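To: shelf-demos list
Date: Thursday, September 15, 2022
Subject: Re: Snack table, second batch is up

> The second batch from the snack table is in the shared folder now, so we're
> at 1,331 demonstrations total. Aguirre has already pulled them for the next
> training run. Coverage looks really good to me. We have the tiered stand, the
> can rack, the basket and the tray all in one layout, and the operators got
> a lot faster after the first week. I'd suggest we call the table done and
> move on to the Puden drawers. If anyone sees a reason to wait, speak up
> before the run starts.

Speaking up, then.

I spent most of yesterday going through the wrist view from this batch, and I don't think the total tells us what you want it to tell us. I'm not complaining about the teleoperation. The operators are good, and they did get faster. My trouble is with what they were fast at.

Look at how the episodes begin. The stand goes down on the diagonal, the tray goes to the left, the basket goes near the front, and then we record. Someone swaps a candy bar for another candy bar and we record again. I went through the start frames in order and I could go a long way without the stand moving at all. A policy trained on that can do fine by learning where the step is and never looking at the package. We had exactly this at Costow in January, when the arm kept reaching for the spot where the box used to be, and we spent weeks blaming the gripper.
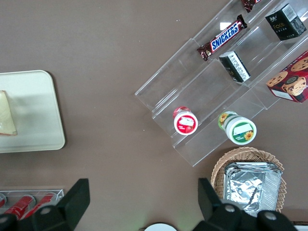
Wrist view, snack table layout, second batch.

There's plenty of stuff on that table, I'll grant you. But most of the task strings I read are for the Snickers on the upper tier, which has bare table to one side of it and a nice dark wrapper against clear plastic. The sunflower container on its side is the one I'd want to see, and it hardly gets touched. Same with the red cans in the rack. If the arm can only see part of a can past its own finger, that is the case we need examples of, and those are the ones people skip when they're trying to make their numbers.

The clear acrylic bothers me too. Stutach's depth filter does strange things on transparent edges, and in this batch the glints always come from the same lights. I asked for a session with the overheads off and a lamp to the side. I can't find one. If it exists, please point me to the folder and I'll take this paragraph back.

Next, the failures. Where are they? I found 12 episodes tagged as a miss or a regrasp in the whole set. Either the operators are better than any I've worked with or people are hitting discard when the first try slips. I suspect the second. The instructions say to keep recovery attempts, but the discard button is right there and keeping a bad one means filling in the note field. I'd do it too. Take the note field out and see what happens to the tag count.

I'd also like to know how the held-out split was made. If it was a random draw from the same sessions, then the held-out score is a score on the same table a few minutes later, and I don't want to see it in the slides for Aguirre. Split it by session at least. Splitting by layout would be better, except that as far as I can tell we have 2 layouts, and one of them is the other with the tray turned.

What I'd ask for before anyone calls this done:

Two more days on this table, with the stand turned and moved between every episode, including with its back to the arm.

Task strings drawn from a list by the script, so that the operator doesn't get to pick the easy object.

A session with the lights changed.

Keep the misses.

I know the objection, because I've heard it on this list before: more data will smooth it out, and the bigger model won't care. Maybe. I haven't seen a run of ours where that happened. What I have seen is a lot of very similar episodes making a curve look nice until somebody nudges the stand a hand's width to the left.

If Aguirre has already started the run, fine, let it finish. But then do me a favor and test it with the stand rotated before you report anything, and post the raw videos and not the table of percentages. If it picks up the sunflower container from an angle it hasn't seen, I'll help you set up the Puden drawers myself.

By the way, the folder names still use the old date order and my sorting script choked on them. Can whoever owns the uploader fix that, or at least tell me which ones were renamed by hand?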